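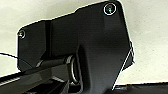 Print this page | E-mail this page

Griffiths Robotics Software Group
Dec 4, 2018

1/ The Group has released the December update to Ralis, its motion planning and control package for tabletop manipulators. Posts below summarise the changes for partner laboratories. Full release notes are in the usual repository.

2/ The principal change concerns self-occlusion. With the camera mounted at the wrist, a good part of every view may be taken up by the gripper's own bracket. Earlier versions of Ralis passed those pixels to the depth filter along with everything else, and the planner treated them as an obstacle a few centimetres from the lens.

3/ Users will recognise the symptom. The arm declines to move, reports "start state in collision", and continues to report it until the obstacle map is cleared by hand. Zistville logged 44 such stops in June alone. Thank you to the staff there for keeping such a careful record.

4/ Ralis now applies a self-mask before the depth filter runs. The mask is built from the robot model and the current joint positions, then projected into the camera view. Pixels inside the mask are marked "unknown" and are left out of the obstacle map. They are not marked "free".

5/ That distinction was discussed at length. Jingyi Yin argued for "unknown" on the grounds that the planner should never be told that space behind the bracket is clear when the camera has no view of it. The Group has adopted her position as the default, and there is no switch to change it.

6/ Matte black plate against a pale wall is an easy case for the mask. The harder parts are bright metal rims, the rounded faces that pick up soft highlights, and thin cables. A cable is not in the robot model at all, and its path changes as the wrist turns.

7/ For cables, Hanyu Tan has written a short calibration routine. The arm moves through 60 wrist poses facing a plain background, and the routine learns which pixels outside the modelled outline stay dark in each pose. The result is saved as a supplementary mask and interpolated between poses.

8/ The routine must be repeated whenever a cable is re-tied or a camera is moved. Ralis will not detect this on its own in the present version. Operators are asked to enter the date of the last calibration in the cell log.

9/ A plain, light-coloured wall is the recommended background. Patterned surfaces and windows should be avoided. A dark bench edge low in the view is acceptable, provided that it is listed in the fixed-objects file before the routine begins.

10/ On testing. Zhuoran Peng replayed 807 recorded approaches through the old and new filters. False "start state in collision" reports fell from 39 to two. Both of the remaining cases involved a loop of cable that had worked out of its clip partway through the recording.

11/ The mask adds a delay to each control cycle, and in the first build the delay was not acceptable. Cuiping Fu moved the projection step out of the control loop and onto the perception thread, with a time stamp so that a stale mask is rejected. The loop again holds its rate of 500 cycles per second on the reference computer.

12/ Where a mask is rejected as stale, the arm slows to its reduced speed and waits for a fresh one. Some sites will notice this as a slight hesitation on fast wrist rotations. It is intended behaviour. Please do not raise the staleness limit to get rid of it.

13/ Changes to the planner itself are small. Goal poses may now be given in the camera frame as well as the base frame. The path smoother no longer rounds off the final approach segment — a fault first reported by users of the Flundia grasp library, who found the gripper arriving at a slight angle.

14/ Tooling. The viewer has a new display layer, "mask outline", which draws a thin line around whatever Ralis considers to be part of the robot. Operators should look at this layer at the start of each shift. If the line does not follow the edge of the hardware closely, stop and recalibrate.

15/ A small offset all along one side usually means that the camera mount has shifted. An offset that grows toward one corner is more often a wrong lens file. The troubleshooting page has been reorganised to cover the two separately.

16/ Known issues. The outline is drawn incorrectly when the viewer window is resized during playback. The mask does not yet include objects held in the gripper, so these must still be attached by hand through the planning panel. Work on the second item is scheduled for the new year.

17/ Upgrading. Configuration files from the June version will load without changes. Saved obstacle maps will not, and should be deleted before the first run. Sites that wrote their own crop region to work around the fault should remove it, as the crop and the mask together discard far too much of the view.

18/ Laboratories that share one computer between two arms should hold off for the time being. Each arm needs its own mask, and the current build names both files the same way, so the second calibration overwrites the first. A corrected build is being tested at Zistville.

19/ Training will be offered by video link, in two sessions of around an hour each. The first covers calibration and the outline layer. The second is for developers who maintain their own controllers and will deal with time stamps and thread priorities. Glenys Mathias is taking registrations for both.

20/ Fault reports should include the joint log, the raw depth recording and the mask file in use at the time. Reports without the mask file cannot be reproduced here and will be returned with a request for it.

21/ One correction to post 7: the 60 poses are for the standard wrist. Cells fitted with the extended wrist should use the longer pose list supplied in the calibration folder.

Contact: Glenys Mathias, Partner Liaison | © 2018 Griffiths Robotics Software Group | Back to top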